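Makstead Kitchen Gardeners list
Re: saving seed from Rebane beans
December 27, 2019

> I have a jar of dried Rebane pods from July and I'd like to
> plant my own seed next year. Do I need to freeze them first?
> Last winter something ate little round holes in the lot.

Those little round holes are weevils, and I feel your pain! I lost a whole jar of Grenholm runners to them a few years back and sulked until spring. So yes, freeze them, but make sure they're really dry before you do. I whack one bean with a hammer, and if it shatters they're ready. If it squashes, leave the rest on a tray by the stove for another week or 2 and try again.

After that mine go in a jar with the lid on tight and spend 48 hours in the chest freezer – the one in the garage, which runs colder than the kitchen one. Let the jar come back to room temperature before you open it, or you'll get damp all over the beans and be back where you started.

Two things I'd add:

1. Pick out anything wrinkled or split. I kept 344 beans this year (yes, I sat and counted) and threw maybe 20 in the soup pot.

2. Write the name on the jar today. I have a lovely batch that's either Rebane or Gremonico and I won't know until they flower.

Happy to swap a handful of Grenholm if you'd like some.

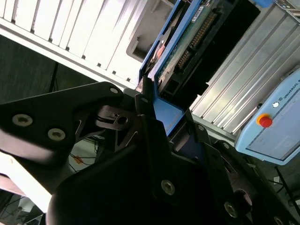 About this list
To stop getting these messages, reply with "unsubscribe" in the subject line.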